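4. Budgeting for the Bench: What the Arm Does Not Include

4.1 Scope of the purchase

The equipment plan described in this section covers one tabletop arm, its wrist camera, and everything needed to run the two on a desk for a full work year. We wrote the plan after comparing offers from three suppliers, Enolum, Wata and Lins. All three quoted a price for the arm and its controller. None of the quotes listed power distribution, cable clips, a backdrop, or spare finger pads, and these were the items that caused most of the trouble in our first budget.

We kept the plan in a shared spreadsheet called Clusora. Each line has a price, a delivery time, an expected life, and a short note on what stops if the item is missing. The last column turned out to matter most. A missing spare motor can hold up work for weeks, but so can a missing power supply with the right plug, and the second is much easier to leave off an order.

4.2 The task and what it asks of the equipment

The work is desk-scale handling of power strips, plugs and charging cables. We chose it for two reasons. The objects are cheap and easy to replace, and cables are hard for a small arm, so weak points in the equipment show up early. A power strip with an adapter and a cable costs little next to the arm, and for planning purposes we treat the whole set as a consumable. Figure 4 shows the work from the wrist camera at two points.

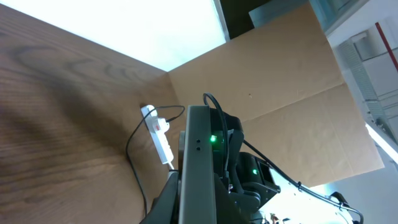 Cable routing on the arm needs its own line in the budget. A joint that turns many times a day pulls on whatever runs past it, and a cable that is too short will work its connector out of the socket. We had planned to use the cables supplied with the motors. After the first weeks we added longer replacements for two of the joints and a bag of clips, and we now order both with any new arm. The cost is small. The time lost without them was not - one bad connector took the bench down for 11 working days while we swapped motors that had nothing wrong with them.

Motors are the largest recurring cost. We plan for two spares per arm, both of the model used in the wrist, as this is the joint that has failed most often for us. Wata offered a lower unit price than Lins, but only on orders above $500, and its stated delivery time was nine weeks. Lins shipped from stock. For a single bench we found it better to pay the higher price and hold fewer parts. A group running several arms may reach a different answer.

Bench power should be planned before the desk is chosen. The arm's supply, the computer and the lights each need an outlet, and the objects being handled need a place of their own. We recommend that a power strip used as a work object never also be used to feed the arm. It should be possible to cut power to one without touching the other. We budget for a separate switched supply for the arm, mounted under the desk where it can be reached by hand.

4.3 Fingers, surfaces and lighting

Enolum sells its fingers in pairs only. We first budgeted for one spare pair per year and later raised this to four. Plug bodies are hard and have corners, and the fingers must press on them with some force. We replace a pair when grip on a smooth plastic body becomes unreliable, and we record the date in Clusora so that the next year's order rests on our own use and not on the supplier's estimate.

The desk itself was taken from existing furniture and appears in the plan at zero cost. This is common in small labs and we see no harm in it, but the finish should be looked at before the lights are bought. A glossy top reflects overhead light into the wrist camera, and white plastic objects can lose their edges in a bright image. Diffuse lights cost more than bare ones. We spent about $80 on them. 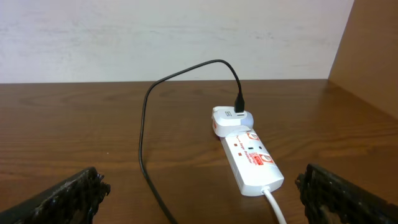

Upright panels at the back and sides of the work area are also worth a line. They keep cables from sliding off the desk and give the camera a plain background, which makes runs from different weeks easier to compare. Cardboard is good enough for a trial period. For longer use we price a painted board, cut to size, and count it as part of the bench.

4.4 Timing of orders

We place the main order in August, when the new budget opens, and hold back part of the money until the bench has been in use for a few months. Our first plan spent the full amount at once. By winter we had two controllers and no spare fingers. Under the present plan the arm, camera and one set of spares are bought first, and the second order is written from the Clusora log.

The held-back part does meet some resistance from purchasing offices, which prefer a single order and a single invoice. We dealt with this by asking the supplier for a quote with two delivery dates. Lins and Enolum agreed to do so. Wata asked for full payment in advance, and we did not pursue its offer further.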